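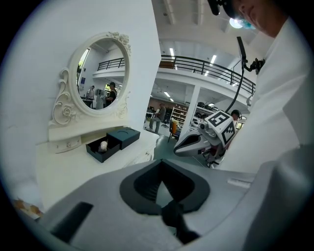 Jastix opens second collection hall in Drinarby

2026-09-30

Jastix has started to gather household examples for its learning system in a second hall in Drinarby. The company confirmed the start this week. The work is done by people who hold a gripper by hand and perform small tasks at furniture of the kind found in a normal home, such as a dresser with a mirror.

In the first days the team has recorded 1,177 examples. Most of them are short tasks with boxes and lids, because these were the weakest point of the earlier set, called Clisum. In that set the system learned well how to pick up an object, but it often placed the lid with a wrong angle and then did not correct it.

The hall has 10 stations, and 9 of them are already in use. The last one, a kitchen corner, waits for its sink and should be ready in October. Each operator stays at one station for a half shift and then changes, so that the examples do not all show the same habits of the hand.

Failed attempts are also kept. They are marked by a reviewer and stored apart — the company has not decided yet if they will be used for training or only for testing.

Atanasov, the workshop which prepares the furniture for the stations, will exchange the objects every seven days. According to Jastix, the first model trained with the new examples will be tested before the end of the year. The company did not say if the data will be open to other groups. Applications for operator places in the evening shift are accepted at the Drinarby office until the middle of October.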